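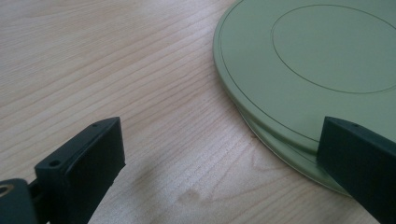
Green discs on a pale wooden tabletop.

Ollberg to test lighter finish on library tables

The town library in Ollberg will refinish 45 reading tables over the summer, following a trial of three surface treatments in the ground-floor study room. Work starts in July and will be carried out in stages so that at least two rooms remain open at any time.

The tables were last treated 14 years ago with a solvent-based lacquer. According to Hildegard Oltmanns, who manages the town's public buildings, the lacquer has worn through at the front edges and can no longer be repaired in patches. Sanding back to bare wood is the only option left, she said.

Three products were compared: a hard wax oil, a water-based matt varnish and a soap finish. Each was applied to test boards and left in normal use for 13 weeks. The boards were then checked for scratches, water rings and changes in colour.

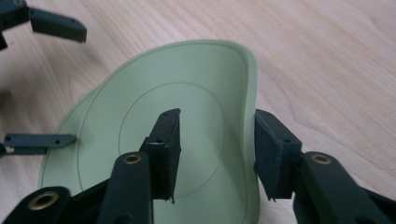

The matt varnish gave the best results against water and hand cream, but scratches showed up white and were hard to touch in. The hard wax oil marked more easily, though small areas could be sanded and re-oiled in under an hour. The soap finish was ruled out early on – it needed fresh treatment every few weeks.

The contract for the hard wax oil has gone to Gerlach, a local joinery firm. Jörg Seidel, the workshop manager, said two thin coats would be applied with a pad, with a day's drying between them. The tables will be kept out of use for a further week while the oil hardens.

The library has 111 seats in all, and the number available will fall while work is under way. Theda Kröger, head of reader services, advised students to book a place in advance during the morning. Evening opening is not affected.

A second phase covering the shelving ends and the issue desk has been costed but not yet approved.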